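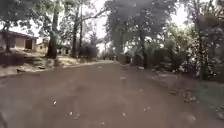
Seren Penry
Field robotics engineer

Review: Tremitz 4, drivable-surface segmentation for unpaved roads

Tremitz is a perception package that takes a camera feed and marks the ground a vehicle can drive on. Most tools of this kind are trained on streets with curbs and painted lines. We work on dirt roads under trees, so I ran version 4 on our small cart through most of August.

Setup

Installation took an afternoon. The package comes as a container with a config file and a ROS 2 node, and the node ran the first time. Camera calibration was slower. The wizard wants a checkerboard at several distances and gives no hint when a view is rejected. Arnaldo Marinho, who did ours, ended up reading the log file in a second window.

Results on the road

I scored it against 350 frames that Graça Ramalho labeled by hand. Straight dirt road with a soft grass verge is the case I care about most, and there the mask followed the edge well. Fallen leaves on the surface did not break it up. Version 3 used to punch a hole in the mask for every pale leaf, and the planner would slow down for each one.

Dappled light is still a weak point. Where tree shadows fall across a bank of bare soil, the bank and the road can look much the same in color, and the mask sometimes climbs up the bank. Turning on the height prior fixed most of this for us. It is off by default and gets one line in the manual.

Far down the road, small dark shapes come back as "unknown" until the cart gets closer. I am fine with that. Our planner, Nudow, treats unknown as a reason to hold speed down, and I would sooner have that than a wrong label.

Speed

On our onboard computer it took nearly 56 milliseconds per frame at full resolution. Half resolution was quicker but the verge edge got ragged, so we went back.

Tooling

The replay viewer is the best part — you can scrub through a log, change a threshold and see the new mask right away. Exporting is poor. Masks come out as loose files with no timestamps in the names, and I had to write a script to match them to our logs. Support answered my question about this in 2 days and said a fix was planned.

I would buy it again for dirt roads. For paved sites we still use Barros, and I saw no reason to switch.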